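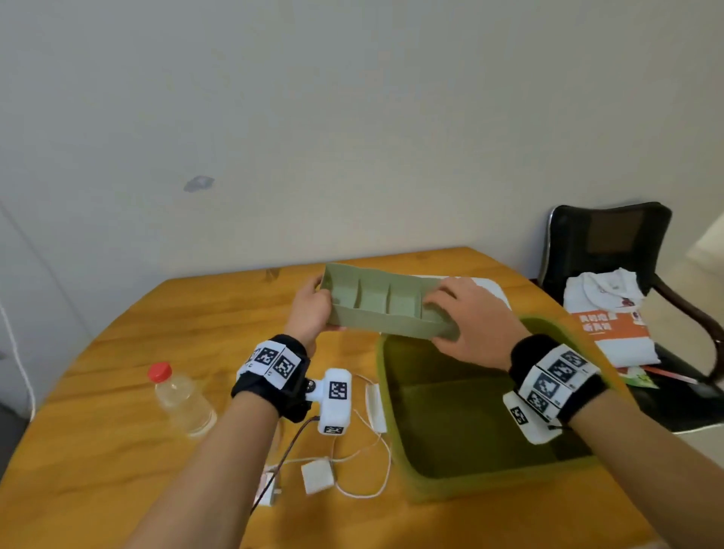 Best way to store small screws and parts in a damp garage?

posted by mudroom_tim

I have a detached garage, no heat, concrete floor. It gets damp from fall until April. Right now my screws, washers and picture hooks are in coffee cans and cardboard boxes, and a lot of them have surface rust. I'd like to get everything sorted once and not do it again. Are divided bins good enough or do I need something with a gasket? Budget is $111 total. The hardware store in Whitlock carries Mirix drawers but I haven't used them.

Grornstead_Gary

Two separate problems. Sorting is easy, any bin with a divider tray will do it. Rust is the hard part.

Plastic won't rust but an open bin doesn't keep moisture out either. I use lidded totes with a gasket for anything plain steel and put a silica gel pack in each one. You can dry the packs out in the oven at a low setting, check the label first. Zinc plated and stainless can go in regular open bins.

Get everything off the concrete. I put up 2 shelves along the inside wall and that helped more than the totes did. Throw out the cardboard, it holds water.

For the screws that already have rust, soak them in white vinegar overnight, rinse, dry right away and wipe with a little light oil. If the threads are pitted toss them. A box of new ones is cheap.

pjw2085

I just keep mine in the basement. Never had any rust.

irkside_shop

Agree with Gary on the shelves. I would add, sort by length first and then by head type. I did it the other way and had to redo all of it. Leave a few compartments empty when you start because you will find more stuff.

Also label the front of the bin and not the lid. Lids get swapped. Masking tape falls off in a cold garage so use paint marker.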